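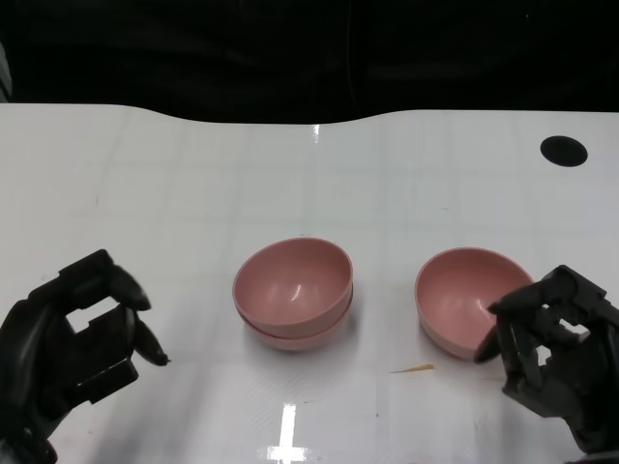

**ABOUT US / Who we are and what we doubt**

# About Maltum

Maltum teaches robots to do small jobs with their hands. We do it by having a person steer the robot through the job, over and over, from a remote station or by taking hold of the arms and moving them. The recordings of those sessions go to customers who want to train their own machines, and some of them stay with us, where we try to find out whether they were any good.

We started because we didn't believe the videos. You have probably seen the same ones: a robot folds a shirt, a robot pours a drink, music plays. Some of those clips are fair. Plenty leave out how many tries came before, whether a person was driving, and what the machine did when the cup was moved a little to one side. Two of us had worked on clips like that at a previous job, and we knew what got left out. We wanted a company where the leftover footage was the product.

So please read this page with the same suspicion you would bring to any other About page in this business. We'd rather you asked rude questions now than after signing.

## What "showing" means in our shop

Our favorite test job is stacking bowls. Two pink bowls sit nested in the middle of a white table, a third sits off to the right, and a black robotic hand has its fingers around the side of the third one. It looks like nothing. A four-year-old would be finished and gone.

For a driver it is a decent morning's work. A bowl has a sloped side and a thin rim, so the fingers have to land in the right place or the bowl tips. A glossy white table throws glare back at the cameras. The driver can see through the robot's cameras but can't feel the bowl, and has to judge by eye when the fingers have closed enough. New drivers squeeze too hard. Experienced drivers get bored and start taking shortcuts, and then the robot gets taught the shortcuts.

We use two methods:

- **Remote control.** The driver wears tracked gloves and a headset at a station across the room. The robot copies the hands. It is good for two-handed work and hard on the driver's shoulders.
- **Showing by hand.** The trainer stands at the robot and moves its arms directly. It is slower and gives smoother paths, but the trainer's own body gets into the camera view and those recordings need more checking.

Customers often ask which one is better. We have changed our minds on this more than once. For lifting and placing we lean toward remote control at the moment. For wiping, pressing and anything where the push matters, we lean the other way, and we wouldn't bet the company on either answer.

## What we don't claim

We don't claim that a robot shown a task has learned the task. A driven robot is a very expensive puppet. Every success you see during a session belongs to the driver, and we label our footage that way. If a recording was made under remote control, the file says so on the first line, and we ask customers to keep the label when they share a clip. Not all of them like this. One asked us to take it off for a trade show and we said no, and they bought their data somewhere else.

We also don't claim that more recordings will fix everything. There is a belief going around that if you pile up enough demonstrations the rest will sort itself out. Maybe. What we have seen is that a big pile of near-identical sessions teaches a robot to do one thing on one table in one kind of light. Move the lamp and you may be back where you began.

And we don't put a date on the household robot. We get asked at every family dinner.

## How we work

A normal session has one driver and one checker. The driver drives. The checker watches the feed, marks each attempt and has the right to stop the session at any point without giving a reason. Nobody is paid by the number of attempts. We tried that in our first year and got exactly the rushed, sloppy motion you would expect.

Between attempts, the objects are put back in a new spot. Drivers hate this part because it breaks their rhythm. We keep it anyway - the variety is most of what a customer is paying for.

Dropped objects stay in the record. So do missed grips, false starts and the long pauses where the driver is plainly thinking. We mark them as what they are and let the customer decide. Several have told us that the failures were more use to them than the clean runs, which was pleasant to hear, although we notice that they still ask for the clean runs first.

Drivers work in blocks with a proper break between them. Tired hands make bad examples, and sore wrists are a real injury. Anyone applying to us should know that the job is repetitive. The first week is fun and the third week is bowls.

## Where we are

We have 16 people at 2 sites. The main floor is in Flestport, with the driving stations, the robots and a storeroom full of kitchenware that has outgrown its shelves. The second site, at Suvitz, is smaller and handles checking and labeling. Keeping the checkers in another town was an accident of cheap rent, but we've grown to like it. It is easier to fail someone's session when you don't share a lunch table.

## Kpodo

Kpodo is our in-house review tool and the one piece of software we are a little proud of. It plays the camera views next to the hand positions, lets a checker mark the moment of contact, and flags sessions that look too much like earlier ones. It has three settings for how strict that last part should be. Most customers start with the loosest and end up on the middle one.

Kpodo isn't smart and we don't sell it as smart. It misses things. A person still looks at every session before it goes out, and that will stay true until somebody shows us a reason to stop. We have sat through several sales pitches on the subject and kept our checkers.

## Who we work with

Our customers are research groups and companies building robots for kitchens, light assembly and packing. We turn down jobs where the real aim is a promotional clip. We also turn down jobs where we can't tell what the task is for. If your request is "general manipulation," expect us to write back asking which objects, which table and what counts as done.

We will also tell you when you don't need a robot. A good share of first calls end with us suggesting a chute, a fixture or a better shelf. We don't charge for that call. Our accountant has views.

## Visiting

Visits to the Flestport floor are open to customers, students and reporters, by arrangement. There is no showreel and no prepared demo. You will see whatever is being driven at the time, including the drops, and you can take a turn at a station if one is free. Bring your own object if you like. It should be unbreakable, or at least something you won't miss.

We run an open house each January, when the floor is quiet and drivers have time to talk. Write to the front desk for a place, and say whether you'd like to try remote control or moving the arms by hand. Closed shoes, please, and leave loose scarves in the coat room.

*Page last checked 2026-07-29. If something on it has stopped being true, tell us and we'll change it.*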